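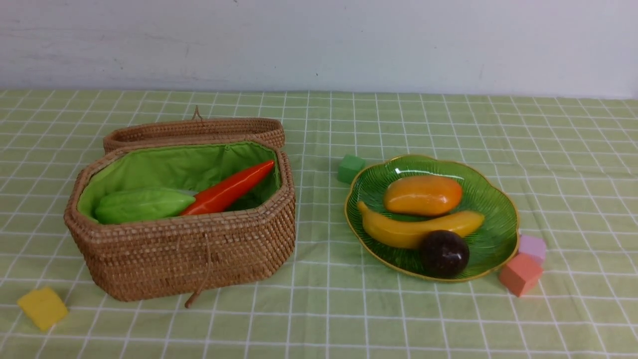 Picnic tables at Bustamante Reservoir: is the fee going up for everyone?

lakeside_lou
I went to book a table at the north shelter for September and the site wants 115 for a half day. Last year I paid a lot less. The page says the new price covers "all shelter reservations" but the sign at the gate still has the old one. Has anyone booked lately and what did you pay?

trumbergdad
Same price for me. It went up when they moved the bookings over to Wilano. The old system was run out of the park office and you could call and talk to a person.

mossy_oak
The sign is wrong. They haven't changed it since the parking lot was redone. You only need to pay if you want the shelter. The tables down by the boat ramp are still first come, first served.

lakeside_lou
There are only 3 tables by the ramp, and we have older relatives who need shade. The ramp tables get full sun until 4 p.m.

pfennig22
I don't see the problem with the fee. The roof on the south shelter leaked for years and they finally fixed it. That money has to come from someplace.

trumbergdad
The roof came out of the county grant. It was in the minutes. The booking fee goes partly to Wilano, and I'd like to know how much.

pfennig22
Do you have a link to the minutes? I looked and couldn't find them.

trumbergdad
They're on the county page under Parks, then Archive. Search for item 2553. It's a scan, so you have to scroll.

pfennig22
OK, found it. The grant paid for the roof and the gutters. It doesn't cover the restrooms or the trash pickup, so I still think a fee is fair. I'll give you that 115 is steep for half a day.

quiltnut
If you're flexible on place, try Oltomden. It's a 20 minute drive from the west side of Trumberg, the shelter is free, and it has grills. No swimming though. The water at the picnic end is all weeds by late summer.

mossy_oak
The grills at Oltomden are rusted through. Bring your own or plan on cold food.

quiltnut
I used one in June and it was fine. The one nearest the road is bad, the others are usable if you bring foil.

lakeside_lou
Cold food is fine for us. Is the road in still gravel? One of the cars sits low.

quiltnut
Paved up to the gate, gravel after that. Take it slow and you'll be OK.

reedbank
One thing on Bustamante. If you cancel, Wilano keeps the whole fee unless you do it two weeks ahead. We got rained out and got nothing back. The park office told us it was out of their hands.

lakeside_lou
That settles it for me. I'm going to drive out to Oltomden this weekend and look at the grills and the road. If it looks OK we'll go there.

mossy_oak
Get there before 10 if you want the shelter. It fills up when the weather is good.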